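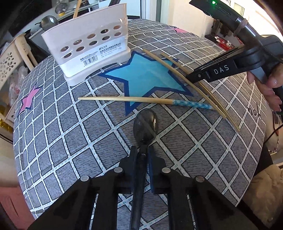 Issue 33

Let your stuff be ugly

I moved to Multstead in May with one car load, and I have been thinking ever since about how much we fuss over things matching. My aunt's old house in Thibodeaux had over 800 pieces of china in it, all from the same set, and we ate off paper plates because the good ones were too good! I loved that house, but I don't want to live like that.

So I buy singles now. One bowl, one fork, whatever is in the bin at the thrift store on the Zulville road (my best haul cost me 4 dollars and fed me all week).

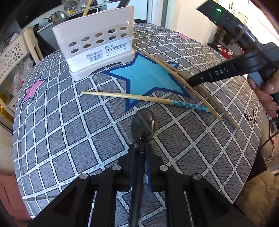 What matching really costs

A full set makes you nervous. Break one glass out of eight and suddenly you're hunting for the same glass online at midnight - been there. Break one odd glass and you sweep it up and go to bed.

People tell me guests will notice. Sure they will! Mine fight over the mug with the faded rooster on it, and I think that's a better start to an evening than a row of plain white cups. I'd take a drawer full of strays over a wedding registry any day, and if that makes me a bad host, come over and complain about it over soup.

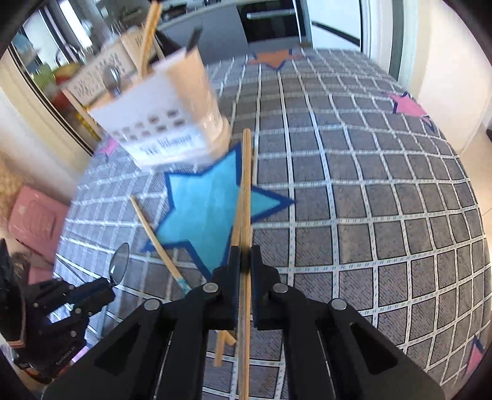
A chopstick, standing tall.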